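Two Arms, One Dish Rack

By Ivan Savchuk
May 10, 2022

I have wanted somebody to build me a robot that does dishes since I was nine, so when the people at Kovács offered me a morning with the Sirkatano, I said yes before they finished the sentence.

The Sirkatano is a tabletop kit: two arms, grippers, wrist cameras and the software to teach them small household jobs. You show it a task by hand, over and over, and it learns from the tries. The set I used had been shown 133 runs of rack work, and I could add my own (I did, badly, and then a little less badly!).

What I love is how calm it is. The arms drift in, think for a moment, and close on a rim with less fuss than I manage before coffee. The cameras ride along near the fingers, so the software gets a close look at whatever it is about to touch. Watching both views side by side on the laptop became my favorite part of the day, and I lost a good hour to it.

It has limits. Shiny bowls slow it down, and it took me 4 restarts in January's software before the update fixed my pairing trouble. The manual, translated by the Usel office, could use another pass too. I still kept finding excuses to run it again. 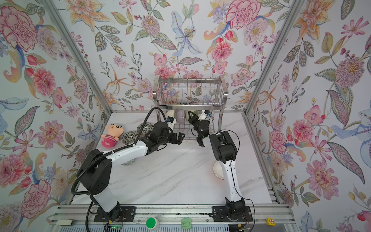 Plates and bowls at the rack, from outside and from the wrist.
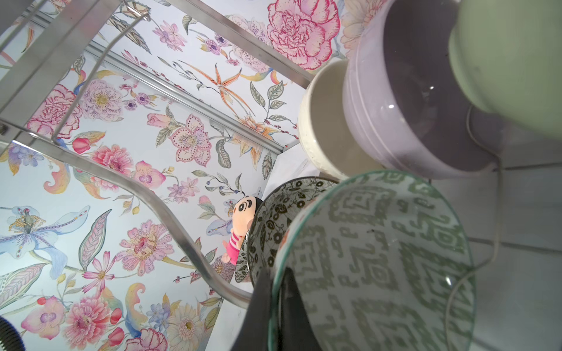 Setup was easier than I feared. Both bases bolt to a rail, the cables follow the links, and the first calibration took me less time than lunch. If you teach, or tinker, or just like seeing a machine get better at something ordinary, ask for a demo. Ullia, the company's training site, has free lessons, and the second one on grip force is terrific.

Comments

platewatcher: Does it do mugs? Handles are where my own kit gives up.

Rosa M.: We have one in our school lab and the kids adore it. Agree about the manual.

benchtop988: More on the grip force lesson please!

Contact us | Copyright 2022 | Back to top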